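Against the Catch-All Basket
Published April 22, 2018

Most advice on household storage treats the basket as a finished solution. A basket is a container, and a container has a capacity, an access pattern and a failure mode. I think the open catch-all basket fails on the last two in almost every home where it is used, and that we should stop recommending it as a default.

Consider capacity first. The medium basket sold under the Ramby name is listed at 19 liters. That is enough for one knitted throw folded in quarters, or a week of mail, or four or five bottles standing upright. It isn't enough for all of them, yet a catch-all is expected to take all of them. The soft items go in last and cover the hard ones. Retrieval then means lifting the fabric, and once the fabric is lifted it is rarely folded again.

Access is the larger problem. In January I kept a log of every item put into or taken out of the storage in my front room, which at that time was a Bandmont shelf unit and two open baskets. The log ran to 571 entries. Of the items that went into the baskets, 40 stayed there for the whole month. None of those 40 was something I had meant to store. They were things I had meant to deal with.

The usual defense is that a basket is quick. It is quick to fill. Emptying mine took 15 minutes each time, most of it spent deciding where things belonged. A shelf asks for that decision at the start, when the object is already in the hand and its purpose is known.

Mixed materials make the case worse. Glass and knitwear have opposite requirements. A bottle needs a flat, rigid base and clear space on each side. A fabric item needs a fixed fold and no weight on top. Wicker provides neither a flat base nor a smooth lining, and loose knits catch on it. The Flullov guide to small rooms suggests placing bottles beside the basket, on the same surface. I tried this, and the surface became a second basket without walls.
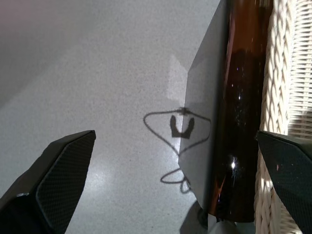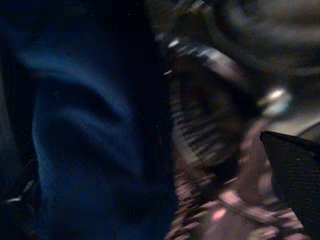 What looks like dark glass by the wicker, and blue fabric in folds.

What I Would Use Instead

Separate by material before separating by owner or room. Fabric goes on a shelf 40 centimeters deep, folded to the full depth so that the front edge is visible. Glass goes in a low tray with a rigid floor - the Tran tray is adequate, although its corners are difficult to clean. Paper needs a vertical file and should not share a container with anything.

Keep one basket if you must, and give it a single category. Mine now holds scarves.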